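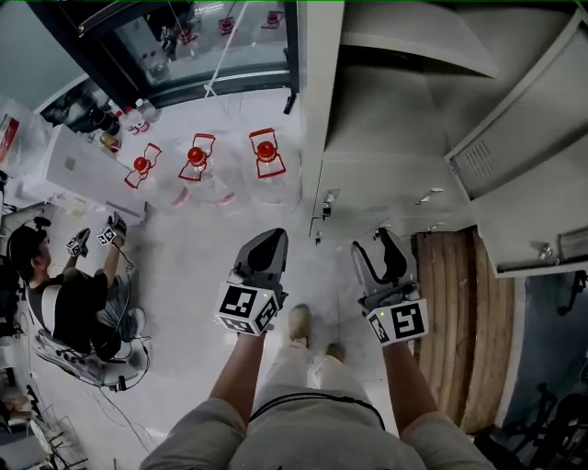 Redotmont's first comment on our draft was that the planner should never see a raw marker pose, and after two rounds of arguing we agreed and moved the filter ahead of it.

## 3. Tracking and replay software

Our part of the project, Deven, reads the marker cube poses from the hand-held grippers and turns them into arm trajectories. It has two processes. The first smooths each pose stream at 100 Hz and drops any sample whose reprojection error is too high. The second resamples the result and checks joint limits before anything is sent to Rornora, the arm controller we inherited from the June group.

We logged 215 demonstrations. Most rejected samples came from fast wrist turns, when only one cube face was readable. Holding the last good pose worked for short gaps – longer ones gave a visible jump in replay, so we now cut the trajectory there.
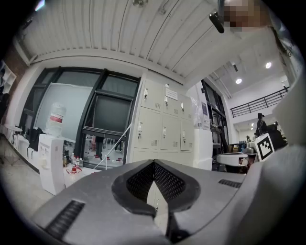 *Fig. 2. Gripper camera view, wide-angle lens, before undistortion.*

Undistortion runs offline because it slowed the logger. The gripper opening is stored as a separate channel and matched by timestamp.

## 4. Open issues

- Clock drift between the left and right streams is corrected only at startup.
- The Wróbel solver fails near full arm extension – we skip those segments for now.
- Replay has no collision check against the table.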